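How to write a personal statement for a university place without sounding like a brochure
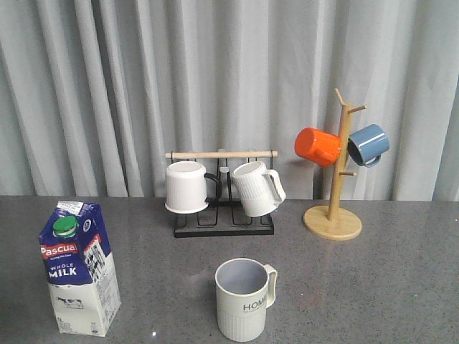
Wendelin Wieser wrote in after the last version of this page to complain that it told applicants what to leave out and never how to begin. Fair enough. The old page has gone and the steps are now in the order you'll need them.

Step 1. Read the course page, all of it
Open the prospectus entry for the course you want and copy out the module titles. Ignore the paragraph about vibrant communities. You are looking for two modules you would turn up to at nine in the morning in October.

Step 2. Write 200 bad words
Set a timer if you like that sort of thing. Say why you want to study the subject, in the words you'd use to an aunt. Don't mention passion. Admissions tutors have met passion.

Step 3. Find your evidence
For each claim, put down one thing you did. "I enjoy economics" is a claim. "I read the Adeyemi report on bus fares and disagreed with chapter two" is evidence, and gives them something to ask you about at interview – so do read chapter two.

Step 4. Grow it to 400 words
Most of the new words should go on the subject. Part-time jobs and clubs can have 110 between them. If you were captain of something, one sentence will cover it.

Step 5. Cut the opening
Delete your first sentence and see if anything is missing. Usually it was a quotation from someone dead, or the words "from a young age".

Step 6. Check the form
The Famley portal counts spaces as characters and Kiltix doesn't, so a statement that fits one may be lopped off mid-thought by the other. Paste it in, save, log out, log back in and read what's left. Zorkus also strips out line breaks – put a full stop at the end of every paragraph or two sentences will be welded together.

Step 7. Give it to one person
One. Four readers will hand you four different statements, and you'll end up submitting the average.

Last updated March 17, 2020. Deadlines vary by course, so check yours before starting Step 2.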